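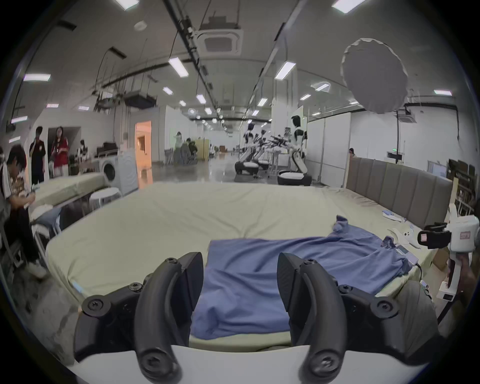 We got back from Skindale late last night and the washing machine is already on its second load, so I'm writing this up while I remember it.

The plan was three nights with the kids in a cabin at the north end of the lake, booked through Mustico. Check-in was at 4 p.m. and the key code worked the first time. The cabin sleeps six if two of them are small. Bring your own dish soap.

The first morning we took the Mwakalinga trail. The sign at the top says 2,089 feet, and our youngest walked all of it except the last stretch, which she did on my back. Pack more water than you think — there is no tap after the parking lot.

It rained the next day, so we went to the Brorico train museum in town. The kids liked the signal levers best and we stayed until closing. The cafe only does sandwiches and soup.

We drove home by the valley road, which was slower but had better places to stop. I'd go again in May, before the school groups. I still need to email Mustico about the deposit.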